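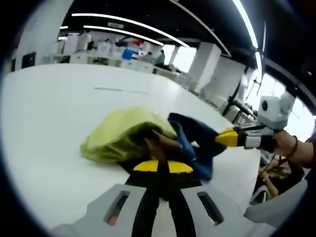 Yellow-green cloth and dark blue fabric on a white table.

When I came to Etmont for the first time, I did not know that one can buy fabric by weight. In my home town it was sold by the meter, and if you needed a little less than a meter, you paid for a meter. At Pultska, the remnant shop behind the old post office, Teresa Ó Conaill puts your cloth on a kitchen scale, looks at the number and writes the price on a piece of paper. I have bought there three winter linings and one mistake. In July I asked her if I could come with a notebook, and she said yes, if I came before the shop opened.

She was already cutting when I arrived. She told me to sit, and then took the chair away from me two times, as she needed it to reach the upper shelf.

I asked first how a person begins with such a shop. "I was 47 and I was tired of curtains," she said. For many years she had sewn curtains for a firm called Lemaire, which made them for hotels and offices. At the end of each order there were pieces left over, sometimes very good pieces, and they went into a container in the yard. "I took a few home. Then I took more. My husband said, either you sell this or we sleep on it."

In the beginning she sold from a market stall, only in the mornings. The shop came later, and it has been open now for six years. Lemaire still sells her its leftovers, and she also gets fabric from a shirt workshop and from families who are clearing a house. The last kind is the most difficult for her. "People bring me what their mother was keeping. They want that I am happy about it. Very often it is old lining with yellow lines where it was folded, and I must say no, and I am bad in saying no. So I have a lot of lining."

Teresa grew up with two languages and says that English is the one for business. I have left her sentences the way she said them, also where I would not dare to correct them with my own English.

We spoke a long time about washing. She believes that most trouble in home sewing begins there. Her rule is that cotton and linen must be washed before they are cut, at the same temperature at which the finished thing will be washed later. I admitted that I usually don't do it. She looked at my shirt, which I had made myself, and did not say anything for a moment. "It is short," she said then. It is short, that is true. It was longer in spring.

With wool she is more careful. She hangs it over a rail in the bathroom when somebody takes a hot shower, and leaves it there until the next day. She does not trust the iron for this work. For unknown fabrics, when there is no label and the former owner can't be asked, she cuts a square from the corner, draws around it with a pencil on paper, washes the square and puts it back on the drawing. "Then you see it. You don't need to know the name of it. You need to know what it does."

I wanted to know which colors sell. She laughed and called into the back room for Marthinus Nkosi, who helps her with the deliveries and keeps the accounts. He came with a cup in his hand and answered without looking anything up. Dark blue goes always, he said. Gray goes in fall. Green is complicated. "Everybody touches the green and nobody buys it. Then one day a lady comes and takes the whole roll for a theater." Orange he would not buy anymore, but Teresa buys it, and they have an agreement that it stands where he does not see it from the desk.

He is also the person who started the list. Customers can write down what they are looking for, and when something similar comes in, he calls them. There are 865 requests in it from all the years, and some are so exact that they will probably never be filled. One man wants the corduroy from the seat of a certain train. A woman asks for "brown, but friendly." Marthinus found something for her last winter, and she came by, held it to the window and said that it was almost right. She is still on the list.

About the prices they do not fully agree. Teresa would like to keep the price per kilo the same for everything, since this is how she began and people understand it. Marthinus says that silk weighs nothing and that they are giving it away. For the moment, silk and anything with beads are priced by the piece, and the rest goes on the scale. Heavy denim is the worst bargain in the shop, and Teresa will tell you this herself if you have it in your hand.

My last question was what she advises somebody who has never sewn. I expected a cushion or a bag. She said a pillowcase was fine, but she would first repair something. "Take trousers with a small hole. You already don't wear them, so you can't make it worse. Sew it five times if you want, open it again, sew it again." She learned it in this way from an aunt, who gave her one sock for a whole week of holidays. When I asked if the sock became good, she thought about it. "It became thick," she said.

By then there were two customers waiting outside, and one of them knocked on the glass. Teresa gave me a bag with some pieces of cotton for practice and did not put it on the scale. I washed them the same evening.

Pultska is open in the mornings, and in the afternoon when the light in the window is on. Buttons and zippers are not sold there, for these she sends people to Esent, two streets farther down.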